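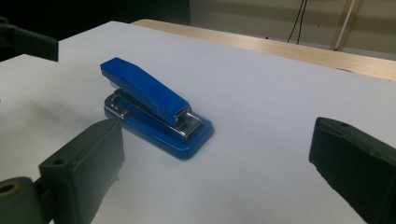 *Desk stapler, blue, closed.*

## Skarska stapler: FAQ

**Which staples does it take?**
Trumora No. 7 only. Other sizes jam in the channel.

**How many sheets can it fasten?**
Up to 20 sheets of ordinary copy paper. Use the heavy-duty model for thicker sets.

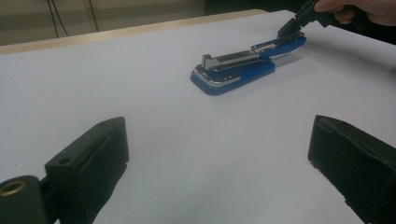 **How do I clear a jam?** Empty the magazine first and keep fingers away from the front end. Work on a flat, light-coloured surface – dropped staples are easier to find. The channel is the long silver metal part above the blue base. Lift bent staples out with tweezers; do not use a knife.

**Can I order spare springs?**
Yes, in packs of 5. Quote part 709.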